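Laundry robots coming to our shop, what happens to the attendants?

Posted in Work and Jobs > Small Business
Asked by foldline_316

I run the day shift at Sturnard Linen in Luvonstead. We do table linen, gym towels and uniforms, and there are five of us on the floor. The owner has signed up for a six-month trial of a two-arm loading setup from Sollasance starting in October. He says no one is losing hours. The crew doesn't believe him and I'm not sure what to tell them.

For people who have been through this, what did the job look like afterward? Did anyone get cut? And who is supposed to deal with it when it stops in the middle of a load? Right now we handle almost 1000 pieces a shift by hand, so any slowdown is going to be noticed.

3 replies

Nnaji_ops
Member, 1071 posts

We have had two arms on small front loaders for a little over a year. Nobody was let go, but two people left and only one was replaced, so draw your own conclusion.

The work did change. Before, an attendant loaded, set the cycle, unloaded and folded. Now the arms do part of the loading and unloading, and the attendant sorts ahead of them and checks behind them. Sorting matters more than it used to. If a towel goes in with the uniforms, a person catches it while loading. Ours doesn't. The machine is also slow with dark, soft items that bunch up, so we still do most of those by hand on a busy day.

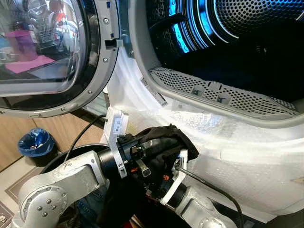

Black garment held in the grippers at the door, just under the lint filter.

On stoppages, get it in writing before October. We had a month where the attendants were expected to clear jams but hadn't been shown how to put the arms in a safe state first. Now one person per shift is trained for it and gets a higher rate. The rest are told to hit the stop and walk over to get that person. Cleaning the lint filter stayed a human job at our place, and it has to be on somebody's list or it gets skipped.

Also ask the owner how he will measure the trial. If it's pieces per hour only, your crew will look bad for the first several weeks while they are learning.

pressroom_gal
New member

they said the same thing to us about hours. hours stayed the same till the trial was over and then evening shift got shorter. get the schedule promise on paper

my back is better though, I will say that. less bending at the low doors

Updated by foldline_316

Thanks both. I asked about the stop procedure and the vendor is sending somebody for a half day of training, but only for one person, so I'm pushing for two. The owner agreed to put the hours in a letter for the length of the trial. He would not commit past that. I've told the crew exactly what he said and left it there.

Still looking for anyone who runs uniforms through one of these. How do you handle things left in pockets?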